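Toaster trips the breaker when the kettle is on

Posted in Kitchen & Small Appliances by bollow_lane

We moved into an older house in Ulcombe in December. If I run the toaster and the electric kettle at the same time, the breaker for the kitchen goes off after a minute or two. Either one alone is fine. They are plugged into different outlets on opposite sides of the sink, so I assumed they were separate. Is the toaster bad, or is it the wiring?

trusier_1029

Probably neither. Two outlets on opposite sides of a sink are often on the same circuit, especially in older houses. A kettle and a toaster together can pull more than a 15 amp breaker will carry for long, and it trips after a short delay — that is how it's meant to work.

Turn off the kitchen breaker and see which outlets go dead. Write them down and tape the list inside the panel door. If there's a second circuit in the kitchen, put the kettle on that one.
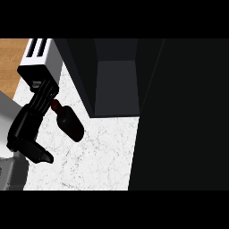

Don't swap in a bigger breaker. The wire in the wall has to be rated for it, and if it isn't, the wire gets hot before the breaker does anything. An electrician can add a circuit. Mine charged 200 dollars for the visit plus parts, and the panel was close by.

arancibia

Same thing at our place for 7 years. We just boil the water first and then make toast. Also check the plugs, if one feels hot stop using that outlet.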